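2018-06-24

Shopping day. Put the basket on the counter and left it there most of the morning. Two bottles of water this time, and Ji-hoon wanted a peach drink, so I got that too.
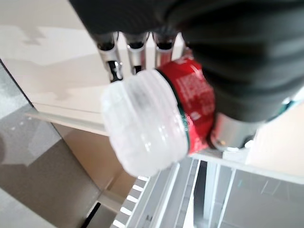 Red label, ridged plastic.

The pink cloth is still on the counter. I meant to wash it yesterday. Paid the electric bill, 353, more than I expected. Called Stanciu about the cabinet door and left a message.

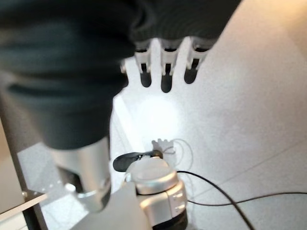
Marietjie Rampersad

Swept the hall after lunch. My knee is better on the stairs. Ji-hoon says he will be away until nine.

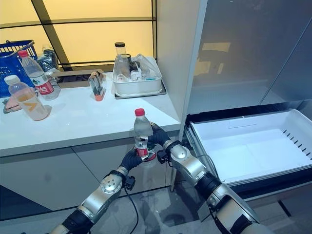

p. 33

The cardboard box can go out tomorrow. I want the counter clear before I cook. Soup tonight, with the last of the bread. Need onions and dish soap. Bed early.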